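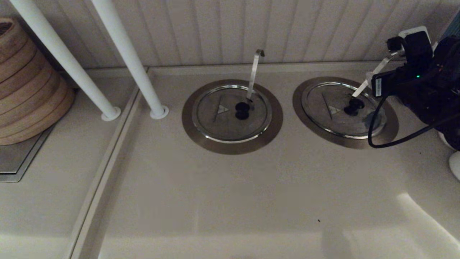

Thread on keeping a compost heap going through a British summer, now that I've had mine for long enough to have made most of the mistakes. I live in Urkside, on the side of the hill that gets the wind, and the garden is small. The kitchen end of composting gets skipped in most guides, so I'll start there. If scraps aren't easy to get rid of while you're chopping, they go in the ordinary bin. A round steel lid set flush in the worktop, with a knob you can grab with one hand, is the sort of thing I'd want over a scrap bucket if I were starting a kitchen again. Mine is an old ice cream tub with a plate on top. It does the job.

Empty the tub every day in warm weather, every other day in winter. Leave it three days in July and you'll have fruit flies until the clocks go back. Rinse it with cold water and tip the rinsings on the heap as well.

Line it with a sheet of newspaper if you like. I've stopped buying the compostable bags. They take far longer to go than what's inside them, and I was still picking green shreds out of the beds a year later.

What goes in from the kitchen: peelings, tea leaves, coffee grounds, eggshells, apple cores, the outside leaves of anything. Check your tea bags. A lot of them still have plastic in the seam. I tear mine open and put the bag in the bin.

What doesn't: meat, fish, cheese, cooked rice, anything oily. I know people who put all of it in and have no trouble. I have a railway line behind the fence and rats live along it, so I don't.

Citrus is fine. Onions are fine. I've read for years that worms hate both and I've never seen a heap stop because of a few lemon skins. If you run a proper wormery it's a different matter, go easy.

Now the heap itself. I have two bays made from old pallets, side by side, open at the front. One is filling while the other sits. When the first is full I stop adding to it, cover it with carpet and start on the second.

Before that I had a plastic dalek bin. It wasn't bad. It kept the rain off and looked tidy, but you can't turn anything in one without taking the whole bin off, and the little hatch at the bottom is no use to anybody with a full-sized spade.

Check pallets for the stamp before you use them. HT means heat treated and is what you want. If it says MB, leave it where you found it. If there's no stamp I leave it as well.

The most common fault is too much green. Grass clippings are the worst for it. One mowing dumped in a lump turns to slime within the week and smells like a drain. I spread them thinly and put torn cardboard between each layer.

Brown stuff is what you run out of in summer. I save it up from autumn: a dumpy bag of dry leaves, and every cardboard box that comes into the house, with the tape pulled off. Egg boxes are very good. So is the inside of a toilet roll, crumpled a bit so it holds some air.

Shiny card I leave out. Same with anything that has a window in it.

I keep the leaves under the old bench with a sheet over them. If they get wet they start turning into leaf mould on their own. That's useful too, but it's no good for drying out a soggy heap in June.

Someone always asks about ratios. I don't measure. By eye it's a bucket of green to a bucket of brown, and if it looks wet I add more brown. If it looks dry and full of ants I water it.

Ants are a good sign it's too dry. They move out once you've given it two full cans of water and a turn. Do it slowly or it'll run straight through and out of the bottom.

Turning. You don't have to. A heap left alone will rot down in a year or so. Mine gets turned once a month from spring onwards and I can usually use it by the back end of summer. I use a fork with a long handle, and I don't try to do it all in one go.

Look before you stick the fork in. I've had slow worms in mine, and toads, and once a bumblebee nest in the carpet. We left that bay alone until autumn.

Tâm Lục at the allotments does something different. She digs a trench where the beans will go, fills it with kitchen waste over winter and covers it as she goes along. No heap at all. Her beans are better than mine every year, so I've started doing one trench as well.

On activators: I bought a box once. 25 days later I couldn't see any difference between the bay that had it and the bay that didn't. Nettles and comfrey do the same job and they're already growing behind the shed. Put nettles in before they seed, and leave the roots out.

Weeds in general: annual ones are fine if they haven't set seed. Bindweed, couch and ground elder I drown in a lidded bucket of water until they're brown mush, and then they go on the heap. Keep the lid on. The smell is terrible.

How to tell when it's ready: dark, crumbly, smells like woodland. You'll still see eggshell and the odd avocado stone. I riddle it if it's for pots. For beds I don't bother, I just throw the big bits back in the other bay.

Ours goes on the beds as a mulch, a couple of inches deep, after rain. I don't dig it in. By spring the worms have mostly dealt with it. The roses get whatever's left over, and the neighbour's rhubarb gets a barrowload because he gives us half the rhubarb.

I emptied the older bay on June 4, 2022 and got 19 buckets out of it, my best so far. Also one teaspoon, two peg springs and the good potato peeler, which has gone back in the drawer after a scrub.

Will do leaf mould in a separate thread when the leaves start coming down. Questions about pallets welcome in the replies, I've got spare ones if you live nearby and can carry them.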